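Benden Cable Dress Kit for Two-Arm Cells: A Long Look After 438 Hours
Filed under: Cell upkeep
Rating: 3 out of 5

I don't like buying kits for jobs that zip ties already do. The Benden kit costs 500 dollars for a two-arm set, and most of what you get for that is clips, sleeves, a bag of straps and a printed guide. I put it on a pair of arms in our Bestorstead shop in March, expecting to pull it off again inside a week. It's still on, though I have complaints.

What comes in the box: 13 clamp bands, two lengths of split sleeve, soft strap in two widths, four base anchors, a hex key that rounds off on the second use, and the guide. The guide was clearly written for a bigger arm. It tells you to set the first clamp a hand's width from the wrist flange, which on ours puts it right on top of a joint cover. Ignore that page. Put the arm in its most folded pose, see how much free cable the wrist wants, then clamp behind that.

Benden's sales page says one person can dress both arms in under an hour. It took me most of an afternoon. The bands themselves go on fast. The slow part is jogging each joint to both ends of its travel after every clamp, and you can't skip it. I tried to on the second arm, and the cable went tight across the elbow with a third of the wrist rotation still to go. Off came two bands, and I started that side over.

The bands hold well on a smooth link. I marked each one with a paint pen, and after 438 hours of running only one had crept, the band nearest the left elbow. Wiping the link with alcohol first and snugging the strap one more notch fixed it. I would have liked the guide to mention cleaning the link at all.

The base anchors are the weak part. They're stiff, they sit too high, and two of the four would have put the cable where the shoulder sweeps. I left them in the bag and used the plain screw-down saddles from a Stisico order we already had. If you're paying 500 dollars, you shouldn't be finishing the job out of your own parts drawer.

Then there is slack. Benden wants a "service loop" at the wrist and is vague about the size. Too small and you load the connector on the wrist camera. Too large and it catches on whatever the arm is handling. We handle cloth, which will find any loose loop you leave, so I went back and forth on this for days.
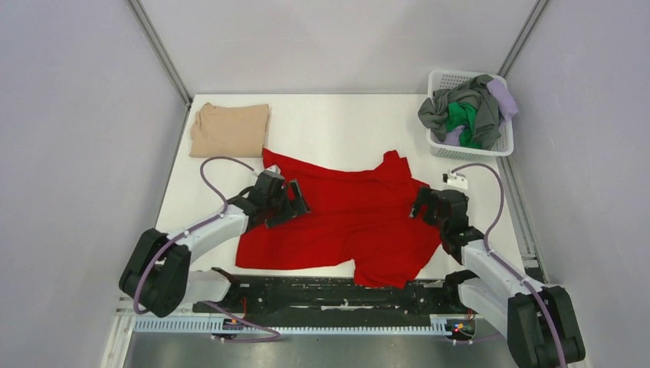 Loop size is a compromise, and I settled on more of it than I wanted. Both arms reach in over the red cloth from opposite sides, and that is the sort of pose to check before you trust a setup. The purple cable on each one arcs clear of the wrist and then runs back along the white forearm and over the black elbow housings. I'd still like the arcs lower. Look at the front beam as well, with its pale scuffs and worn patches, and think about what a low-hanging cable would rub on. Route yours so nothing can drop onto that edge.

For comparison, the Retamal wrap is a spiral sleeve you wind on by hand. It's cheaper and it looks neater on day one. I ran it on one arm for a few weeks before this and didn't care for it. You can't get at a single cable without unwinding the lot, and it adds stiffness right where the wrist needs to bend. Retamal does include a decent tool, which Benden should copy.

Upkeep so far is light. I check the paint marks at the start of a shift, feel along the sleeve for flat spots, and unplug and reseat the wrist connectors every 900 cycles. That last number is mine. Benden gives no interval for anything.

Buy it if you have two arms to dress and no drawer full of saddles and strap. Otherwise, get the bands alone if your dealer will split the kit. Mine wouldn't.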